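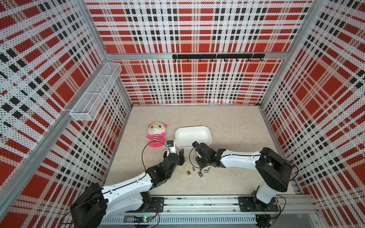 The Himex panels on three sides, with the hook rail and the white wire basket fitted.

I have used the Himex perforated panel set since September, so I think it is time to write something. When I was looking for one, I found mostly short reviews of the type "great product, fast delivery", and they did not help me to choose. I will try to be more exact.

The set is sold in plain white, plain grey and several patterns. I took the plaid: red squares, white bands crossing them, and rows of black and grey blocks. On the shop page it looked softer. In real life it is quite loud, and with three walls of it close together you feel it. After 2 weeks I stopped noticing. If you often search for small parts with your eyes, take the plain one. A black screw in front of a black block is not easy to find.

Fixing the panels to aluminium profiles went well. Mine came from the Urkdale warehouse in one flat box, and one corner was a little bent, but it is hidden behind the post. The instructions have 8 pages and the drawings are good, only the text is strange in places. I did the job alone on a Monday evening. For the back panel I would advise a second person, as it bends when you hold it by one side and the holes must meet the profile exactly.

The hook rail is the part I like most. It is black, with seven small hooks, and I put it directly under the crossbar on the back wall. The hooks are small, please take this seriously. A pair of scissors, a roll of tape or a light cable is fine. A thick glove falls down, and a heavy cable loop slides to the front and goes the same way. I asked Himex if they have a larger hook for the same rail. They answered politely that they do not.

The wire basket is long and narrow, divided into compartments, and I have it high on the left wall near the back corner. For pens and brushes it is very good. Very small things fall through the mesh, so I cut a piece of card for the bottom of one compartment. The fixing clips hold well – I have moved the basket twice and they did not become loose.

Cleaning is the weak side. Dust sits in the holes, and a cloth does not reach it. A soft brush works, but it takes patience. The print itself has not faded or scratched until now. I tried a wet sponge in one corner first, and the colour stayed where it was.

The floor is not part of the set. Mine is beige with a marble look, and a more patient person would perhaps choose something that matches the red better. The white plastic tub is also not included. I bought it separately in Breltport, and the stuffed toy in the striped shirt and big yellow glasses did not come from Himex either.

Before this I had the Amundsen boards, which are thicker and do not bend, but the holes are further apart and you cannot place a hook where you want it. They also cost more. For heavy tools I would still say Amundsen. For light things, and for a corner that should look cheerful, Himex is enough.

I give four stars from five. One star is gone for the small hooks and the text of the instructions. I would buy the set again, but in grey.

Contact us | © Breltport Home & Workshop Reviews | Back to top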